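Suchen
Suchbegriff eingeben

Falia, Teil 5: Kleinteile greifen
Donnerstag, 24. Juli 2025

Stand der Sammlung: 582 Episoden mit Kleinkram auf kariertem Tuch, aufgenommen mit handgeführten Greifern. Jede Episode enthält einen Griff je Seite, danach Ablegen.

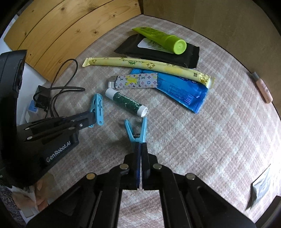 Blaue Klammern in beiden Greifern; im nächsten Bild ein gebündeltes weißes Kabel.
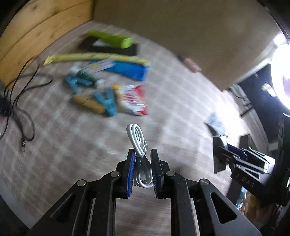 Seit Mai liegt die Aufgabenliste in Tulis. Der Wechsel hat sich gelohnt, das Umbenennen von Hand entfällt. Offen bleiben 2 Probleme.

Erstens die Segmentgrenzen. Der Schnitt erfolgt an der Öffnungsweite der Backen. Bei flachen Folienbeuteln ist das Signal kaum vom Leerschließen zu unterscheiden, das Skript verwirft dann gute Episoden. Ein niedrigerer Schwellwert hilft, erzeugt aber Fehlschnitte bei weichen Teilen.

Zweitens die Synchronisation. Links und rechts laufen mit eigener Uhr, der Versatz wächst über die Sitzung. Ich gleiche jetzt vor jedem Block neu ab und rechne den Rest linear heraus. Die Korrektur steckt im Branch »bivcombe«, noch ohne Tests.

Trainiert wird erst, wenn die Durchsicht fertig ist. Vorher ändere ich an der Objektliste nichts mehr, auch nicht am Tuch. Die Notizen zum Format Adomaitis kommen in Teil 6.

Drucken | Per E-Mail senden

Kontakt | © 2025 | Nach oben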